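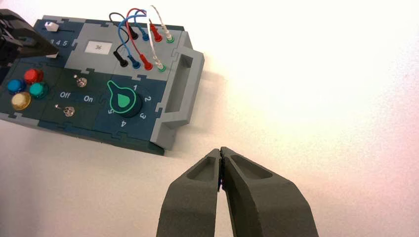 Two grippers and a task board with jigsaw-edged tiles.

Search this blog... Go

Measuring a creek with optical flow

2018-06-05 by Liam Furnival

Print this post | E-mail this post

I've been wanting to write this one up for weeks! If you've never played with optical flow, it is the most fun you can have with a cheap camera and a free afternoon, and moving water turns out a wonderful thing to point it at.

The idea goes like this. You take two frames, one right after the other, and for a bunch of points in the first you work out where they went in the second. Do that over and over and you get little arrows showing how everything moved. Point the camera at Garside Creek from the footbridge and the arrows (mostly!) follow the foam and leaves downstream. If you know how many pixels make a foot on the water, you have a speed.

Getting that scale is the fiddly part. I was shooting at an angle, so a foot near the bridge covers a lot more pixels than a foot farther up. I tied four bright corks to a wooden square, floated it on a string, and used the corners to work out the homography. Then you warp every frame so it looks as if the camera were straight overhead. The first warped clip I watched had me grinning like a kid – the banks ran parallel and the current just slid down the screen.

For tracking I went with plain old Lucas-Kanade on 200 points, picked fresh every 2 seconds. I tried dense flow first and it was gorgeous to look at, all swirly colors, but my laptop crawled and the smooth patches of water gave me junk. Sparse points stick to things that have some texture, like foam, twigs and the odd duck. (The duck was going upstream. I throw out anything that disagrees wildly with its neighbors now, so sorry, duck.)

Two things gave me more trouble than I expected. Reflections of the trees stay put while the water moves under them, so a good share of my points came back with a speed of zero. A polarizing filter helped a ton, and dropping the very slow points did the rest. The other one was the bridge. It bounces when people walk over it! I now track a few rocks on the bank as well and subtract whatever they seem to be doing.

My longest clip so far is 375 seconds, and 322 of those gave me a usable reading. The rest went to a cloud passing over and a family stopping to throw sticks, which I enjoyed as much as they did. I timed a few of those sticks by hand between two rocks, and the hand timing and the arrows agreed well enough that I did a small dance on the bridge.

Next up is the weir at Cavdale in July, when the level is low and the rocks start to show. I want to try a second camera on the other bank, and I have to sort out syncing the two clips before then. My current plan is a bicycle bell, and if you have a better one please leave a comment. I'll post the code too once I've cleaned out the worst of it.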